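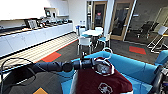
Shared workshop's home-built laundry arms go on show to neighbours and beginners

For immediate release
17 Nov 2024

Fasness, the shared workshop where members mend, make and now and then rather noisily invent things, is delighted to invite the public to come and meet its biggest group build so far: a pair of robot arms, put together by hobbyists in their evenings, which are learning to deal with the washing.

The project goes by the name of Ondier. It began as a grumble over tea about how long it takes to hang up a family's shirts, and it has grown (as these things do when you leave a lot of cheerful people alone with a soldering iron) into a proper build with its own shelf, its own notebook and a rather crowded corner of the building. The present task is a modest one to describe and a surprisingly awkward one to do. A shirt on a hanger is placed in a soft-sided fabric bin, and the arms have to reach in, take hold of it and bring it out without dragging the bin along or dropping the shirt off its hanger.

Muammer Polat, who leads the build and has spent most of his working life repairing sewing machines, chose clothes over the wooden blocks that many home projects start with.

"A block stays where you put it and it stays the same shape," he said. "A shirt never does that for you. You put it down twice in the same spot and you have two different shirts, as far as the arm is concerned. I thought, well, if we are going to be up late anyway, let us be up late over something that would please my wife. And I have to say that the first time the fingers closed on a collar and held it, there was a cheer you could have heard across the car park!"

Practice has been going on beside the kitchen and break area, with its round table and blue-cushioned chairs, and the group has become very fond of working there. People wander over with a mug, ask what the arm is meant to be doing, and quite often stay to help. Several of the present builders joined in just that way, and one of the better ideas for routing the cables came from a member who had only popped in to collect a mended lamp.

How the build came together

The group settled on a budget of £4000 for the whole project, and has kept within it by making brackets, mounts and stands in the workshop and by being very patient about second-hand parts. The largest single purchase was a batch of joint motors at £900, bought together after a long discussion which those who were present still bring up from time to time. A further £500 was set aside for spares, and the group would like it known that this was not too much.

Work on the first arm started in the spring, and by September both were mounted and moving under the control of the same computer. The weeks since then have gone mostly on the less glamorous side of things. The gripper has been reshaped so that it closes gently on cloth. The cables have been given more slack, then a little less, then more again, because an arm that reaches forward needs a good loop behind it and a loop that is too generous will catch on anything nearby. The control software, which the members call Vevisell, has been rewritten in good part so that a newcomer can stop, slow or reset the arms with a single plain command.

The arms learn from people. A member guides them through the job by hand, the movements are recorded, and the recordings are used to teach the software what a sensible reach looks like. The group has now gathered more than 500 of these guided attempts, with shirts of various sizes, on wire, wooden and plastic hangers, and with the bin turned this way and that. Some attempts were lovely and some were dreadful, and the builders have kept careful notes on both, as the dreadful ones have been a great help in finding out where the fingers ought to go.

"People expect me to talk about the motors," said Muammer. "I would much sooner talk about the hanger. The hook swings, the shoulders of the shirt slide, and a label or a tag at the neck can get between the fingers just when you think you have it. We have had whole evenings on hangers. My advice to anyone starting at home is to pick one small job, one that you know well with your own hands, and stay with it for much longer than feels polite."

He was also keen to thank the members who do not build at all but who have lent clothes, washed clothes, ironed clothes and, in a few cases, given up on ever seeing certain clothes again.

Come and have a go

Fasness will hold a series of open evenings so that anyone curious about the build can see it up close. Visitors will be able to watch the arms attempt the shirt task, talk to the people who made them and, under supervision, guide an arm through a reach of their own. No knowledge of electronics or programming is needed, and children are very welcome with a grown-up. The evenings are free. Tea and coffee will be on, and there is usually cake, although the workshop makes no promises as to how long the cake will last.

Anyone who would like to bring along a shirt for the arms to try is warmly encouraged to do so. Please choose one that is clean, that has seen a bit of life and that you would not be heartbroken to lose a button from. Long sleeves are especially useful at the moment, as the group has plenty of short ones. Loose scarves and dangling necklaces should be taken off before going near the arms, and long hair should be tied back.

For those who would like to build something similar, the group is preparing a set of plans covering the bracket drawings, the wiring, the parts list and the mistakes. The mistakes have turned into the longest section. The plans will be free to download and printed copies will be kept in the workshop for members who prefer to work from paper, with wide margins for notes.

A beginners' course will follow, run in the same space and built around a single, smaller arm that learners can put together over several sessions. It has been given the name Villaseñor, after the street where Muammer had his first repair bench, and it will use many of the same brackets and the same software as its bigger relations. Places will be kept small in number so that everybody gets proper time with the tools, and those who have never held a screwdriver in earnest will be given just as warm a welcome as those who have.

As for the arms themselves, the next job is to move a shirt from the bin to a rail and leave it hanging there. After that, opinion in the workshop is divided. One half of the group wishes to move on to trousers. The other half is holding out for socks, and has begun collecting them.

About Fasness

Fasness is a shared workshop run by its members, with benches for wood, metal, textiles and electronics, and a kitchen where a fair amount of the planning gets done. Membership is open to all adults, with family sessions at weekends. Tools may be used after a short introduction, and experienced members are on hand most evenings to help.

Notes to editors

Muammer Polat is available for interview and is happy to demonstrate the arms by arrangement. Reporters and photographers are welcome at any of the open evenings, and are asked to let the front desk know beforehand so that the arms can be set up in good time. Requests for interviews, course places and advance copies of the plans should be sent to the Ondier group, care of Fasness.

Ends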